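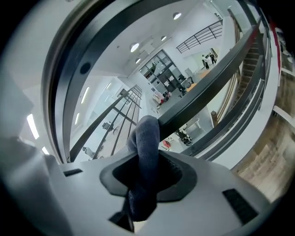
Mit der Umstellung habe sich vor allem der Takt geändert, erklärte Buppha Saithong; früher habe man den Arbeitstag nach Stückzahl geplant, heute nach Durchgängen.

Startseite | Arbeit | Technik | Register

Merkovau ist ein Betrieb für Textilhandhabung in Clorville. Bekannt wurde er durch die schrittweise Automatisierung des Sortierens und Faltens, die im Mai mit dem Programm Molefe begann. Zur Belegschaft gehören 20 Beschäftigte.

Arbeitsweise

Die Bewegungen werden zunächst von Menschen mit handgeführten Greifern ausgeführt und aufgezeichnet. Eine Schicht umfasst bis zu 200 Durchgänge. Fehlgriffe bleiben im Bestand und werden gesondert markiert.
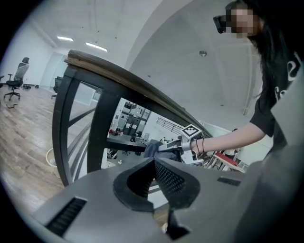 Die Einarbeitung dauert in der Regel eine Woche und wird von Ketsara Bunnag geleitet. Geübt wird zuerst das Greifen von weichem Material. Zu den Arbeitsmitteln zählen Greifer mit einem quadratischen schwarz-weißen Marker auf der Oberseite, deren Finger an das zusammengeraffte dunkle Tuch geführt wird. Das Falten folgt erst danach.

Folgen für die Beschäftigten

Die Tätigkeit verlagerte sich vom Akkord zur Vorführung und Prüfung. Der Stücklohn entfiel, an seine Stelle trat ein Stundenlohn. Kritisiert wurden die einseitige Belastung der Handgelenke und die ungeklärte Frage, wem die Aufzeichnungen gehören. Eine Regelung dazu steht aus.

Siehe auch: Fludville (Werk)

Zuletzt aktualisiert: Sonntag

Diese Website verwendet Cookies. Mit der weiteren Nutzung stimmen Sie dem zu.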